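Itach Finds and Fixes Gripper Fault in Vitix Software, Shares Full Write-Up

Itach today released a fix for a fault in Vitix, its control software for tabletop robot arms, along with a plain account of what went wrong and how the team tracked it down. We are excited to get this one out the door!

The fault affects Vitix 3.2 when it runs with the Undale simulator. Under certain conditions the software reported that the gripper had closed on an object when it was still open. The arm then went on to its next move as if it were holding something. All reports so far come from simulated runs, and no injuries or damage have been reported to us. We still treated it as a safety matter, as the same status message is used on physical arms. 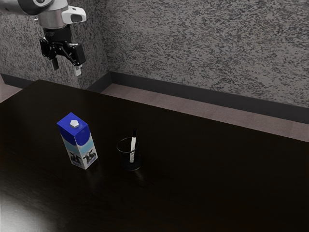 The trouble started with a timing change we made in February. Vitix waits for the gripper to settle before it reads the finger position. The new version cut that wait to 8 milliseconds, and on slower computers the old reading was still sitting in memory when the check ran. A leftover "closed" from an earlier grasp was enough to pass.

"It was a wonderful bug to chase and a terrible one to have shipped," said Raelene Baxter, head of software at Itach. "The arm looked so sure of itself. We spent days on the motion planner – completely the wrong place – before Leen thought to print the age of each reading."

Leen Haddad, who leads testing, then reran the saved sessions with the wait set to 32 milliseconds. The false reports stopped. She didn't want to rely on a longer wait alone, so the update also throws out any reading taken before the close command was sent.

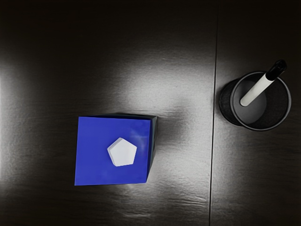

The update adds a clear warning too. If Vitix can't get a fresh reading, it now stops the arm where it is and asks the operator to check the gripper. Some users will see more stops than they are used to, and we think that is the right trade for now.

Anyone running Vitix 3.2 should install the update before the next session, including people who only work in simulation. Sites that use the Hakim add-on for scheduled runs need to restart it by hand afterward – it keeps the old settings until then.

The full write-up and the test sessions are free to download from the Itach support page. Reports of anything odd are very welcome.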